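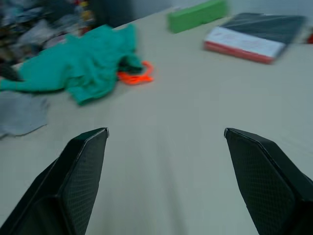
*Fig. 1: Wrist view with the gripper open over the sorting table.*

## 2. Before you order anything

I wrote this section after our second purchase, so you get to skip the mess we made of the first one. It covers what to buy for a single tabletop arm, what to put off, and how I set the budget out for Cecilia Mahama, who signs for everything over here at Clavham. Have your floor plan and a tape measure handy!

### 2.1 List the work first

1. Write down what the arm will pick up on an ordinary day. Go by shape and softness, and forget product names for now. Ours goes from crumpled cloth to flat, stiff things like a book or a folder, with the odd bit of cord thrown in, and those all want different things from a gripper.
2. Mark the awkward ones. Cloth is the item I'd test first – a finger can close on one fold and leave the rest behind.
3. Measure your widest item and your thinnest item. Ask the seller for the opening width of the gripper and compare, in writing.
4. Decide which items a person will keep doing. Put them on the list anyway, with a name next to each.

**Note:** Trí Vương keeps our list as a plain spreadsheet and it has saved us from two bad quotes so far.

### 2.2 Choose the fingers

1. Ask for textured pads if you handle fabric. The crosshatch kind is what we run, and I'd buy it again.
2. Check the shape of the tips. Ours taper to a blunt slant, and I like that for getting in beside things that sit close together.
3. Order a spare set with the arm. We paid 440 for ours separately, in December, plus shipping, and I'm still a bit sore about it.
4. Ask how the fingers come off and which tool you need. Then buy the tool.

**Caution:** Power down the arm and lock it out before you touch the fingers, even for a quick wipe.

### 2.3 Plan the table

1. Pick a smooth, matte top in a pale, plain color. Shiny tops gave us glare in the wrist view.
2. Leave space past the edge of the table for stock that's waiting its turn. You'll fill it faster than you think (we did).
3. If the table goes against a wall, check the reach drawing before you bolt anything down. The elbow needs space too, and the drawing we got from Condance only showed it on page two.
4. Keep colors mixed when you do your trial runs. Bright stuff, gray stuff, dark stuff, all on the same table.

**Note:** The wrist view smears when the arm moves fast. If you need to read labels or sort by small details, ask the seller for a demo at working speed and watch the live picture while it runs.

### 2.4 Put the budget together

I split ours into lines so Cecilia could cross things out without calling me:

- Arm, controller and mounting plate
- Gripper, first set of fingers, spare set
- Wrist camera, cable and a spare cable
- Table and guarding
- Training days
- Service plan, year one

Get the training quoted apart from the arm. Testus rolled the two together on our first quote and it took some back and forth to pull them apart again.

**Caution:** Don't let guarding slide into next year's budget. If it isn't paid for, the arm stays switched off.

When the lines are filled in, send the sheet to whoever signs, and go on to Section 3 for delivery and unpacking.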